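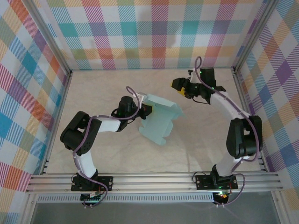 The left arm has it, the right arm wants it.

I bought the arms in the sale after my hip, when I had been told to stay off ladders and buses and anything else worth doing. The kit was called a Fang. It was made by a firm called Pralis and sold by a shop called Hukard, which was two rooms at the bottom of the Alley, and it came in so many boxes that the delivery driver asked if I was opening a shop of my own.

Thirty days to try it, money back if I didn't take to it, and a little form at the end where you said what you thought. I've always loved a form. I started writing mine on the first evening, before I had so much as found the right screwdriver, and I have it here beside me now, all the crossings-out included.

"Packing very good," I put. "Bolts in labelled bags. Somebody cared about these bags."

And they had! There was a bag for each base plate and another for each elbow, and a folded sheet which showed you the purple cable going up one link and down the next, with plenty left over at the wrist so it could turn. I got that wrong the first time. I pulled the cable nice and snug, the way my mother taught me to do a parcel, and when I switched the thing on the left arm rose six inches and stopped with a sort of cough. I let the slack out until it stood up in a great loop, and off it went, up to the top of its reach, as pleased as a swan.

I wrote that down too. "Leave more cable than looks decent."

The box they live in took me a weekend. You can buy one from Pralis, but the instructions said any plain walls would do, and I had a length of tartan that was going to be curtains, all pinks and yellows and greens, as far from plain as cloth can get. I put it round three sides. I was worried the colours would confuse them. They weren't bothered in the least, and I was so relieved that I rang the shop to tell them. The young man at Hukard said he'd make a note of it, and I could hear him typing.

After that came the teaching. With a Fang you don't write anything in code, or I would have sent it back by the Wednesday. You get a second, smaller pair of arms that you hold on to, and whatever you do with those, the big pair does in the box. You do the job you want done, over and over, and it learns. The booklet is very cheerful on this point. It says that most people see results after a few dozen goes, and then it has a picture of a man folding a towel.

I didn't want towels. I can fold a towel. What I wanted was for one hand to pass a thing to another hand.

It sounds a small wish, I know. My own hands had stopped doing it. I could hold a thing in the left or hold a thing in the right, but somewhere in the passing over I'd lose it, a teaspoon, a letter, once a whole egg. The doctor had a word for it and an exercise sheet. I had the exercise sheet on the fridge and I hated it. So I thought, well, I'll teach somebody else, and see if any of it comes back to me by the side door.

I used a scrap of pale blue stuff from the sewing drawer, soft enough that it wouldn't matter how often it was dropped. On the first day it was dropped every single time. The arms weren't doing anything wrong! They were doing precisely what I did. The left would come in, and the right would come in, and the right would open and dither, and the left would let go too soon, and down went the cloth on the floor of the box. I'd never seen my own hands from the outside before. I sat and watched it with a cup of tea and said out loud, "Oh, wait for her. Wait for her, you silly thing."

So the next day I waited. I brought the left one in with the cloth and I held it there, and I brought the right one over and let it have a proper look, and I didn't let go until I was sure. It took an age. I got two good ones before lunch and wrote both of them on the form, although it hadn't asked.

The Fang keeps count of your goes on a small screen, and I began to be rather proud of the number. I did some before breakfast. I did some with the radio on, which the booklet doesn't forbid. The motors have a whirr that goes up at the end, like a person asking a question, and by the second week I was answering. If I have a complaint it's about the fans, which are louder than they need to be, and about the feet on the small arms, which walk across a polished table unless you put a mat under them. I used a bath mat. I'd tell anybody to do the same.

At go number 1089 I took my hands off.

You press a green button on the screen and it asks if you're certain, and I said yes to it, aloud, and put both hands in my lap. The left arm went down and felt about for the blue cloth and picked it up by a corner. It came up to the middle. The right arm came over, open, up out of its side of the box, and stopped short. The left one stayed where it was with the cloth hanging off it. They stood there facing each other with the lights on and I thought it had broken, I really did, I had the number for Hukard half dialled.

It was only waiting. It had my pause in it, the same long pause I'd put there every time, near enough a whole breath. Then the right arm closed, and the left one let go, and the cloth went across.

I made such a noise that next door knocked.

The form had to be in by the end of the thirty days. It gave me four lines for comments and I went over on to the back, and then on to a sheet of writing paper. I said the screws were good and the fans were loud. I said the part about the bath mat. Where it asked if I'd be keeping the product I ticked yes so hard it went through.

Then I folded it all up and put it in the envelope, left hand to right hand, and waited for her.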